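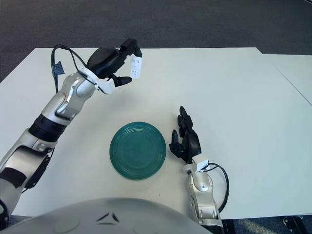
Week 6: Glazes, or why your bowl came out brown

Okay, last week we got as far as bisque firing and then ran out of time, so these notes pick up from there. If you missed it, borrow somebody's notes before lab.

A glaze is glass. I know I keep saying it, but it clears up so much confusion! You take silica (the glass part), add a flux so it melts at a temperature your kiln can reach, and add alumina so it gets thick and stays on the pot. Too much flux and it runs down and glues your piece to the shelf. I've lost two good shelves that way and I'm still a little sore about it.

Color comes mostly from metal oxides:

Copper: green in a regular electric kiln, red if you starve the kiln of oxygen. Push it toward turquoise with a high-sodium base.
Cobalt: blue, and very strong. Go easy.
Iron: everything from honey to nearly black, depending on how much you use.
Manganese: browns and purples. Wear your respirator when mixing, please.

Teals usually come from copper and cobalt together, and every one of you will put in too much cobalt the first time. Mix a test tile first.

Glaze also moves while it's melted. It thins out on high spots and pools in low ones, so any ridge or groove you throw into the clay can show up as a change in color. Students at the Fallstead studio used to sand their throwing rings off and then complain that their plates looked flat (well, yeah).

About application. Dip for a count of three, and wipe the foot clean. If you're brushing the Kakari clear, it wants three coats with drying time in between, and I mean dry to the touch, go get a coffee.

Cooling matters too. Open the kiln under 200 degrees, no sooner, even if you're dying to look. I've peeked at 322 and heard the pinging start, and that was a whole shelf of mugs.

For next time: read the Imhof handout on crazing and shivering, and bring four bisqued test tiles. Lab runs 90 minutes, so have your glazes sieved before you walk in. Wax resist is in the cabinet by the sink.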